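Keeping Ticket History in Flado – Project Report

What we set out to do

Our group spent the term on Flado, the small help desk database that Fulex lets students practice on. It only ever shows you a ticket as it stands now, and we wanted managers to be able to look back at how long each one had sat waiting.

How we built it

Florante Ocampo had the good idea of a separate table that saves a line whenever a ticket changes owner or status. We tried three versions before September was out, and the second one (my favorite, I admit!) was far too slow. The last one writes its lines in batches of 200, and the report page opens in 2 seconds on the lab machines – we were so pleased with that.

What we would do differently

We tested with 29 tickets for much too long, and we should have asked for the bigger Arkasar data set right at the start. Our thanks to everyone at Fulex who answered our many, many emails. 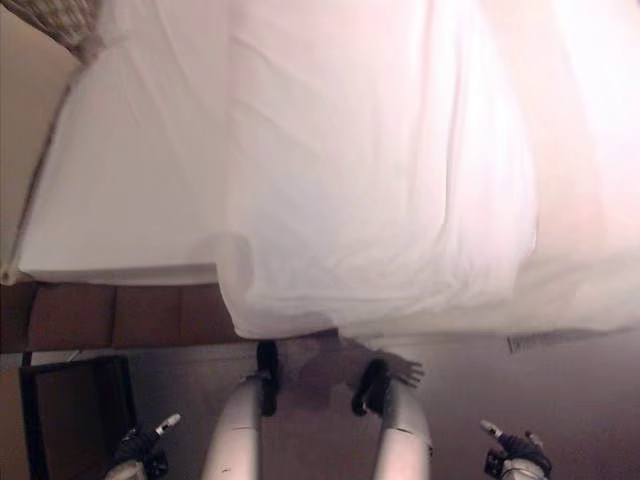 Sources and files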